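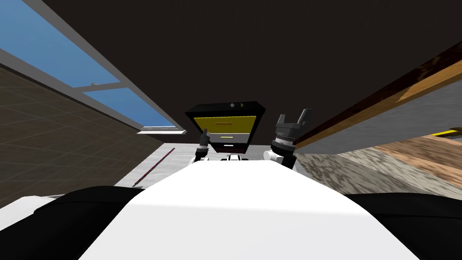 그림 1. 양팔 로봇과 서랍 달린 검은색 수납장, 시뮬레이션 화면

소형 위성용 추력기 국산화 지원사업 중간 진척 보고

수신: Hitham 재단 기술지원부
제출: Jukley 추진연구소 사업관리실
작성일: 2018년 10월 10일
사업 책임자: Elsa Toivonen

1. 보고 개요

본 보고서는 귀 재단의 지원으로 수행 중인 소형 위성용 저독성 단일추진제 추력기 개발사업의 진척 현황을 보고하고, 잔여 기간의 수행 계획과 예산 조정 사항에 대한 승인을 요청하기 위하여 작성되었다. 보고 대상 기간은 4월 착수 회의 이후 작성일 현재까지이며, 협약서에 명시된 다섯 개 작업 항목을 기준으로 기술한다.

2. 작업 항목별 진척 현황

가. 추력기 설계
추력 5 N급 추력기의 상세설계를 완료하고 설계 검토 회의를 개최하였다. 검토 위원 Leonardo Messina는 촉매대 후단 지지판의 열변형 여유가 부족하다는 의견을 제시하였으며, 연구소는 지지판 두께와 체결 방식을 변경한 개정 도면을 제출하여 지적 사항을 종결하였다. 인젝터 형상은 당초 설계를 유지한다.

나. 촉매 제작 및 평가
촉매 시편 20종을 제작하여 예열 온도별 반응 지연 시간을 측정하였다. 이 가운데 6종이 내부 기준을 만족하였고, 반복 시험 후 입자 파손이 가장 적은 시편을 시제품용으로 선정하였다. 시편 제작은 Hegde 소재가 담당하였다. 선정 시편의 제조 조건과 측정값은 별첨 2에 수록하였다.

다. 지상 연소시험
Skullby 시험장에서 시제 1호기의 대기압 연소시험을 실시하였다. 누적 펄스 작동 횟수는 1291회이며, 시험 중 비상정지는 발생하지 않았다. 다만 장시간 연속 작동 구간에서 연소실 압력의 저주파 변동이 관측되었다. 시험 책임자 Sihan Lei는 공급 배관의 공진을 유력한 원인으로 보고 있으나, 추진제 공급압 조절기의 영향도 아직 배제되지 않았다. 배관 지지점을 추가한 상태에서 동일 조건의 시험을 재실시할 예정이다.

라. 진공 환경시험 준비
진공 챔버의 배기 용량 점검과 추력 측정대 교정을 진행하고 있다. 측정대용 하중계의 납품이 지연되어 교정 작업은 계획 대비 늦어진 상태이다. 공급사로부터 변경된 납품 일정을 서면으로 확인하였으며, 해당 기간에는 챔버 내부 배선 작업을 우선 수행한다.

마. 품질 및 안전 관리
Lieselotte Petersen의 주관으로 추진제 취급 절차서를 개정하고 시험 인력 전원에 대한 교육을 완료하였다. 추진제 보관 구역의 환기 설비 점검에서 경미한 지적이 한 건 있었으며, 배기구 차단판을 교체하여 조치하였다. 부품 이력 관리 대장은 시제 2호기 제작분부터 개정 양식을 적용한다.

3. 예산 집행 현황

인건비와 재료비는 승인된 계획의 범위 내에서 집행되었다. 시험비는 배관 보강과 재시험에 따라 증가가 예상되며, 증가분은 외주 가공비 잔액에서 충당하고자 한다. 총사업비의 변경은 없다. 비목별 집행 내역과 증빙 목록은 회계 담당 Quentin Chevalier가 별첨 3으로 정리하였다.

4. 주요 위험 요소 및 대응

연소실 압력 변동의 원인 규명이 지연될 경우 진공 환경시험 착수가 순연될 수 있다. 이에 대비하여 시제 2호기의 제작을 병행하고, 공급압 조절기의 단품 시험을 별도로 실시한다. 하중계 납품이 추가로 지연되는 경우에는 연구소가 보유한 구형 하중계를 재교정하여 예비 시험에 한해 사용한다.

5. 향후 계획

차기 보고 기간에는 배관 보강 후 재시험, 시제 2호기 조립, 추력 측정대 교정 완료를 수행한다. 재시험 결과는 정기 보고와 별도로 기술 메모 형식으로 제출한다.

6. 승인 요청 사항

외주 가공비 잔액의 시험비 전용 및 진공 환경시험 착수 시점의 조정에 대하여 귀 재단의 서면 승인을 요청한다.

별첨 1. 개정 도면 목록
별첨 2. 촉매 시편 평가 결과
별첨 3. 비목별 집행 내역 및 증빙 목록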